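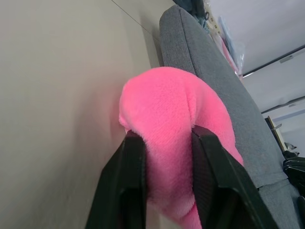
Fig. 1. The two-finger gripper closed on the pink plush, with the gray sofa back behind it.

Workshop > Handouts > Build Your Own Arm > Session 4

Overview | Parts | Notes | Forum | Log in

Print this page | E-mail this page

Session 4: Picking up soft stuff

OK, so last time we got everybody's fingers opening and closing on command, and most of you went straight home and tried to pick up a screwdriver. Good! This time we do fabric, and fabric is a whole different animal. A screwdriver pushes back. A plush toy just sort of gives up and goes around your fingers, and your controller has no idea what happened.

I've been fighting with this on my own build (the Skarthorpe, for those who missed the first session -- it's named after the street where I bought the motors), so most of what follows comes from my own mistakes.

1. Where to grab

Go for the middle. In Fig. 1 the tips are pinching the plush near its middle, and you can see how much of it bulges up above the fingertips and how much hangs down between and past the fingers. That's normal for soft things. Don't try to get it all inside the grip, you'll never manage it and you'll end up chasing the object across the couch.

If you grab near an end, the heavy side swings as soon as the arm moves. My first week was nothing but swinging.

2. When is it closed?

With a hard object you watch the motor current, it jumps, you stop. With plush it creeps up so slowly that there's no jump to find. What I do now on the Reltell driver board:

- Close at the slow speed until the current reading passes 300.
- Wait a beat and read it again. Plush relaxes, so the number drops.
- Close a little more, up to 312, and hold there.

Those numbers are raw readings off my board, with my fingers and my motors. Yours will be different, so write your own down in the log. Please don't copy mine and then e-mail me that your fingers are bending. If you're on the Irngate board the scale is different anyway, and your log sheet has an extra column for it.

3. Finger pads

A bit of texture on the inner face helps a lot. I tried smooth printed fingers for ages and the fuzzy fabrics just slid out from the bottom. Anything grippy will do. Glue it, let it cure overnight, and then trim the edges so they don't catch on the pile.

4. The wrist camera

A mounted camera at the wrist is great until you pick something up, and then half your view is the thing you picked up. Also everything tilts when the wrist does! Look at Fig. 1 again: the sofa runs off diagonally and so does the wall. If your code assumes that down in the picture is down in the room, it'll fall apart right here. Read the wrist angle first and rotate before you do anything clever. (We did the rotation math in the Bermúdez worksheet, the one with the coffee stain on my copy.)

Color is your friend, too. Bright pink against gray upholstery and a beige wall is about as easy as it gets for a simple threshold. Start with something like that, and save the gray sock on the gray couch for May.

5. Homework

Pick one soft object and one place to pick it from, and stick with both. Run it as many times as you can stand, and log every try, including the ugly ones. My own log is at 1394 lines now and the early pages are the ones I go back to most.

Bring the log, your fingers and a spare set of pad material next time. We'll be working on letting go, and fuzzy fabric loves to hang on to a textured pad.

Print this page | E-mail this page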